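Kellbridge open day: the tableware rooms

I went up to Kellbridge in January for the open day, mainly to see the tableware side. I have been buying and selling odd cups and saucers for a while and most of what I know comes from handling them at sales, so a day with people who think about how crockery sits on a table sounded worth the drive. Entry was free. Parking was in the gravel lot behind the main building, and by the time I arrived the near half was full.

Doors opened at nine. You sign in at the front desk, get a paper badge and a photocopied map, and then you are on your own. The map had the stairs in the wrong place, so most of us went through the storeroom first, which I was happy about. The storeroom is one long space with metal shelving on both sides. They keep 2000 pieces on the open shelves, sorted by use and then by size, so all the saucers are together whatever set they came from. Orsolya Vörös, who runs the rooms, was standing by the door answering questions. I asked her why they split the sets up. She said they rarely need a full set at once, and that a saucer gets lost faster when it is put away under a cup.

There was a shelf near the end for pieces with no partner. I spent too long there. Many of the saucers had a deep well that would suit a taller cup, and a few cups had feet too wide for any saucer I could see. A card on the shelf invited visitors to match them up, and a couple from Ruawai had already managed a pair before I got there.

Next was the table room. The tables are laid with printed cloths, and the sets go out in small groups with space left between them. What interested me was the mix. I had expected everything to match, and the table I stopped at had plain tableware and printed tableware side by side. A white cup with a thin gold rim had been put on a saucer with a thin dark line, over a large pale plate. The other group was a black-rimmed cup and saucer, with a blue cartoon figure and some red printing on the saucer.

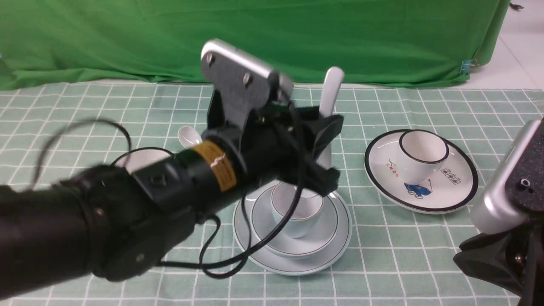 I asked about the cloths, as a patterned cloth is usually the first thing I take off a table when I want to look at china. Orsolya said they tried plain white for a season and the white pieces disappeared on it. They now use pale colors. The grid ones come from Rareo, a small supplier that cuts them to length, and they go through the wash every evening. She offered to write down the order number for me and did, on the back of my map.

The talk was at eleven in the room next door. It was called "Stacking and Setting" and it ran long. The first part was on stacking for storage: largest at the bottom, nothing with a raised foot on top of a printed surface, and felt or paper between pieces with metallic rims. I knew the last one and have ignored it, and I have the scratched gilding at home to prove it. The second part was on setting a place when you don't have the full set. The advice was to pick one color and let the shapes differ, or pick one shape and let the colors differ. Someone at the back asked what to do with spoons. The speaker's answer was that a short ceramic spoon can lie on the cloth beside the saucer if the saucer is too small to hold it, and that it should not stand in the cup while people are reaching across.

Lunch was soup and bread in the canteen, paid for separately. The soup was fine. The line was slow and they ran out of bowls at one point, which got a laugh given where we were. I sat with two people from Villulside who restore enamel and had come to look at the kilns. They told me the kiln shed was closed until two, so I went back to the table room.

It was quieter by then and I could take my time. I paid more attention to the small things on this visit. There was a little handleless teacup with a thin brownish line at the rim, sitting in a shallow bowl on a flat plate. The bowl and plate were the same pale gray-blue, with a darker gray line around the plate. I liked that group best of anything I saw all day. The cartoon cup, which was shaped like an egg cup, was on its black-rimmed saucer to the right of it.

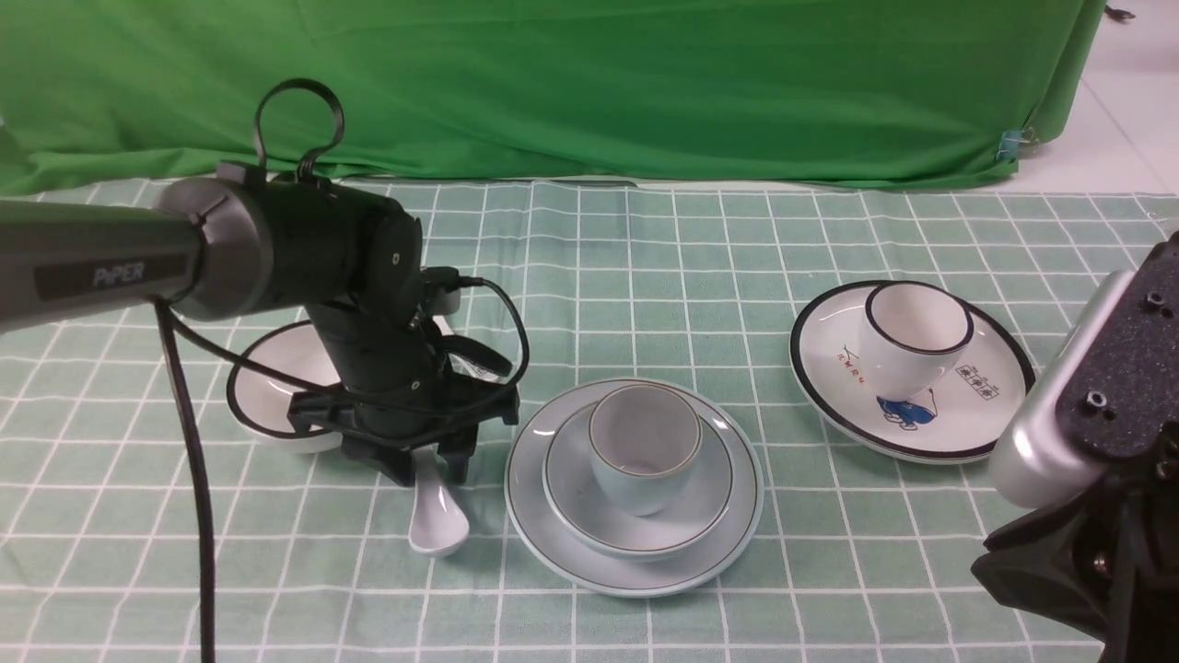 The kiln shed opened on time. They let people in by turns and you stay behind a rope. I don't know enough about firing to report much of it. The shed is newer than the rest of the site and a good deal warmer, and the enamel people were still asking questions when I left.

The shop is by the exit. It sells seconds from the Kellbridge studio, mostly plates and small bowls, priced by sticker color. Stock was low by three o'clock, and I would go there first next time. I bought a shallow bowl with a pinhole in the glaze and a roll of felt circles for stacking. The felt comes in packs of 400, more than I will ever use, and there was no smaller pack.

Practical notes for anyone going: wear something warm for the storeroom, bring cash for the canteen, and ignore the map. The table room is on the ground floor, through the double doors past the coat rack. The storeroom has a step down at the far end that is easy to miss.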